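Surnov Cell Guide, Section 6: Setting up and checking the wrist camera view in the simulator

Applies to the Watton arm with the two-finger gripper, running in the Cadden room model.
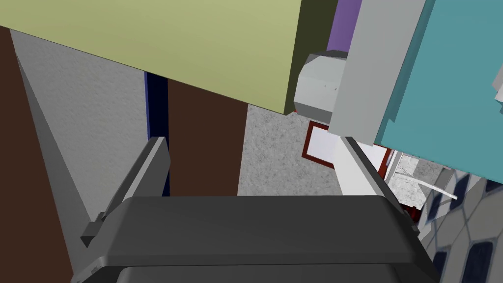 Before you start, the arm should be loaded in the simulator, homed and free of any task script. If you have come straight from Section 5, leave the session open and carry on. If you are starting fresh, load the session called watton_base and wait for the status line to read Idle.

The wrist view is the one the policy sees, so it has to be right before any recordings are made. A small error in the mount is easy to miss in the overview window and shows up much later, usually as a gripper that closes slightly to one side of the handle. Allow an hour for the whole section the first time. After that it is a short job.

6.1 What you need

The Cadden room model, September release or later
The mount file for your gripper (supplied with the arm model)
The Obi viewer, with the joint panel switched on
Write access to the shared settings folder

Note: Mount files from before the September release use the old wrist frame. They will load without an error and put the camera on the wrong side of the flange. If you are not sure which one you have, ask Kelechi Nnaji for a current copy.

6.2 Loading the mount

1. In the viewer, open the Arm menu and choose Wrist devices.

2. Remove any camera already listed. Two cameras on the same flange will both try to write to the same stream.

3. Choose Add from file and pick the mount file. The new camera appears in the list as wrist_0.

4. Set the parent link to the flange. Do not use the gripper body as the parent, even though the menu offers it first.

5. Press Apply, then open the wrist view in its own window.

6. Save the session under a new name. Keep watton_base as it is.

Caution: Do not press Apply while a script is running. The physics step stops for a moment when a device is added, and anything held in the gripper at that point may be dropped or thrown across the room. If this happens, reload the session. Do not try to pick the object up and carry on.

6.3 Checking the view

The gripper body should fill the lower part of the wrist view from side to side, with a finger rising on each side and the gap between them open. With the arm over a busy part of the room you will see cabinets, walls and floor at odd angles behind the fingers. The check is made on the gripper only, so pay no attention to the background.

1. In the joint panel, open the fingers fully.

2. Confirm that both fingers can be seen, and that you can see past them through the gap.

3. Close the fingers at half speed and watch the tips. They should meet in view, without either one passing through the other.

4. Open them again and turn the last wrist joint by 60 degrees. The background should turn and the gripper should stay exactly where it was.

5. Turn the joint back to zero.

If the gripper moves in the view at step 4, the camera is attached to the wrong link. Go back to 6.2 and set the parent again.

Note: The fingers are shaded by the room lights, so one will often look darker than the other. Leave the lighting alone. Changing it to even them up will alter every other recording made in that room.

6.4 Clearance around the arm

The Cadden rooms are tight in places, and it is quite possible to finish a wrist check with the arm tucked under a cupboard or a hood. The wrist view will not warn you about anything above or behind it.

1. Switch on Contact markers in the viewer.

2. Raise the arm 50 mm with the manual control. Use the lowest speed.

3. If a marker shows on the forearm or the gripper body, stop. Lower the arm to where it was and back the base away from the furniture before trying again.

4. When the arm is clear, send it home.

Caution: The Home command takes the shortest path through joint space and takes no account of the room. Always raise the arm clear first.

Aravind Devadiga keeps a list of base positions that are known to be clear in each room. Use one of those if you have the choice – it saves a good deal of nudging.

6.5 Testing the stream

1. Start a test recording and let it run for 2000 steps with the arm slowly moving between two safe poses.

2. Stop the recording and open the stream report.

3. Check that dropped images is zero. One or two at the very start can be ignored if the rest of the run is clean.

4. Play the recording back and look for tearing, or for images in which the joint readings lag behind the picture.

5. Delete the test recording.

If images are dropped throughout the run, close the overview window and repeat the test. Should that make no difference, lower the viewer's own refresh rate. Leave the camera rate as set in the mount file.

6.6 Common faults

The wrist view is black. The camera is inside the flange. Check that the mount file matches the gripper.

Only one finger shows. The camera has been rotated by hand at some stage. Remove it and load the mount file again.

Furniture flickers or vanishes as the arm gets near. The near clipping distance is too large. Reset it to the value in the mount file.

The gripper is in the right place but everything beyond it looks stretched. The field of view has been changed in the viewer settings, which override the file. Clear the override and press Apply.

6.7 Saving the settings

1. Export the camera settings to the shared folder, using the room name followed by your initials.

2. Enter the change in the cell log, with the name of the mount file.

3. Tell Perla Espinoza if you had to move the base. The task scripts read its position at start-up and will need to be updated to match.

Go on to Section 7 for gripper force limits.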